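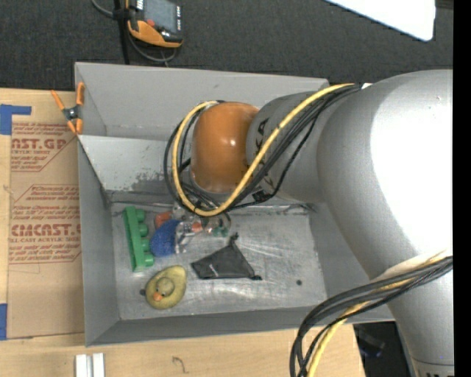 Interview with the Head of Adult Learning
May 26, 2026

Dagmar Kuruc has led the adult learning service at Skidstead Library since the merger of the two town branches. She spoke to the newsletter about the evening language programme, which closed its spring term with 200 enrolled learners, and about the changes planned for the autumn.

Mrs Kuruc explained that the programme began with a single course in conversational French. "We had one room and one tutor, Séverine Perrin, who is still with us," she said. "Most of those who enrolled had studied the language at school and wished to return to it. We did not expect to be asked for complete beginners' courses in the first year, but the requests came and we were obliged to turn people away."

The service now offers courses in 7 languages. Slovak and Portuguese were added in March following a survey of members, to which 740 replies were received. Asked how the results had been used, Mrs Kuruc said that the timetable had been altered more than the list of subjects. "Members told us that a six o'clock start was too early for those travelling from the Broltent side. Classes now begin at a quarter to seven. Attendance in the final weeks of term has been much steadier."

On the matter of fees, she confirmed that the present rates would be held until the end of the next academic year. The reduced rate will continue to apply to members receiving a state pension and to full-time students. Applications must be renewed each term at the enquiry desk.

Marek Ondrejka, who teaches the Slovak course, joined the latter part of the conversation. He noted that several learners had family connections with the language and could follow speech well, but had never written it. "They need a different kind of lesson from the beginners," he said. "I have asked for a separate writing group, and Mrs Kuruc has agreed to a trial."

The writing group will meet fortnightly in the Hrubý Room. Enrolment for all autumn courses opens in August.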